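Teaching a two-arm robot to put together a small rack: how I do it by remote control

By Maarten Van Wijk

Last changed in December

This page is for people who already have two follower arms that move and two leader arms to drive them, and who now want to record a longer task. My task is a rack made of white tubes that go into sockets of a plastic base. I use the Badwood recording program, but the steps are almost the same in Amley.
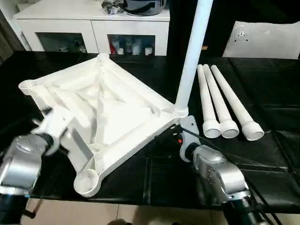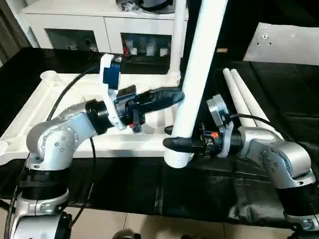
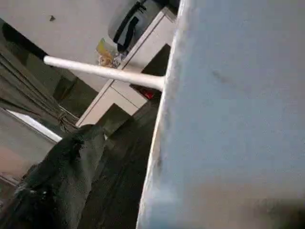

1. Prepare the table

Put the base on the left and the loose tubes on the right, with the collars toward you. If the tubes touch each other, the fingers can not go between them, so leave a little space. I first had the base in the middle and lost many takes, because both arms wanted to be in the same place.

Check the cables now. Move every wrist joint to its end once and look if the cable follows without pulling.

2. Choose which arm does what

Decide this before you record and write it down. In my setup the right arm takes the tube and brings it to the socket. The left arm holds the base or guides the tube from the side. If you change the roles between takes, the trained robot will hesitate at exactly this point – mine stopped over the table and did nothing.

3. Drive the grasp

Close the gripper on the lower part of the tube, near the collar. A long tube held at the top swings, and a small movement of your hand becomes a big one at the other end. Close slowly. When you feel that the leader handle does not go further, stop pressing, otherwise the motor gets warm in a long session.

4. Stand the tube up and insert it

Lift, turn the wrist, and wait one breath before you go down. Look at the wrist view for the last part, not at the table. The head view is good for finding the socket, but it does not show well if the tube is leaning.

When the tube is in the socket, push down and turn a little. Do not open the gripper until the other arm supports the base. My brother Wim opens too early all the time and I have to throw away his takes.

5. Save or throw away

One take should not be longer than 90 seconds. If you drop a tube, you may pick it up and continue, this is useful data. If you had to touch something with your own hand, delete the take.

After every 15 takes I make a pause and play back 2 of them at normal speed. I look for long waiting and for fingers which close in the air. We kept 243 takes for the first training, and that was enough for one leg. For the complete rack I am still recording.

6. Common problems

The arm shakes when it holds a tube: lower the gain on the wrist joint, or hold the leader with both hands.

The head view and the wrist view are not at the same time: restart the program. In Badwood the delay grows when it runs for some hours.

The tube goes in but falls to the side: it is not deep enough. Push again before you release.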